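How does a robot find its way across a big square?

Apr 28, 2022

Have you ever walked across a really big open space, like a playground with nobody on it, and tried to go in a perfectly straight line with your eyes half shut? It's harder than it sounds! I tried it last week and ended up in a flower bed.

Robots have the same trouble. Indoors they have walls to follow, and corners, and doorways. Outdoors in a big paved square there's hardly anything to hold on to. So I've been trying out a kit that teaches a little wheeled robot to cope with exactly that. It's called the Skorex, it's made by a firm called Cilar, and I've had it on my desk (and under my desk, and once in the bath, but empty bath, don't panic) for most of the spring.

What's in the box?

You get a robot base with four fat wheels, a battery, a bag of screws, a screwdriver that is too small for grown-up hands, and the clever bit, a sensor set called Brukero. There are 43 parts altogether. It took me an afternoon to build, and I put one wheel on backwards.

The whole thing weighs 900 grams, so you can carry it under one arm.

How does it know where it is?

It uses three tricks at once.

The first one is counting. Each wheel keeps track of how many times it has turned. If you know how big a wheel is, you can work out how far you've gone. The trouble is that wheels slip, especially on gravel or wet leaves, and then the robot thinks it has gone further than it has.

The second trick is a tiny part that feels turning. You have something like it inside your ears! Spin round and round and stop, and you'll feel it getting muddled. The robot's one gets muddled too, only more slowly.

The third trick is looking. The robot compares what's around it with a map and says, "Aha, tall building on my left, trees a long way ahead, I must be here." Things that stick up are called landmarks, and you use them all the time. When you tell a friend "meet me by the climbing frame", that's a landmark.

What happens when the light is tricky?

Sunshine sounds helpful, but very bright sun bouncing off pale stone can turn a patch of ground almost white, and then there's much less to see there. Try looking at a sunny pavement and spotting the joins between the slabs. You'll squint, and so does the robot, in its own way.

Low things are tricky as well. A wall is easy to notice. A bench that's close to the ground and curves about all over the place is much harder to plan a path around, and you can't just drive up to it and hope. 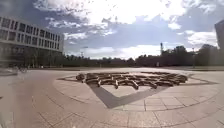 My advice is to start small. The kit comes with a practice map named Han, which you lay out at home with cushions and shoes, and the robot has to get from one end to the other without bumping into anything. Mine bumped into a slipper on its first go. By the fifth it sailed past.

Is it worth the money?

It costs 195 pounds, which is a lot of pocket money, so it's probably one for a birthday or for a school club to share. The battery lasts for around 600 metres of driving - plenty for a hallway, less brilliant for a park. The instructions are good and have big drawings. I'd have liked a spare wheel, and a longer charging cable.

If you do get one, ask a grown-up before you take it outside, and keep it well away from roads and ponds. A new add-on with a brighter light is due in May, and I've already cleared a space for it on the desk.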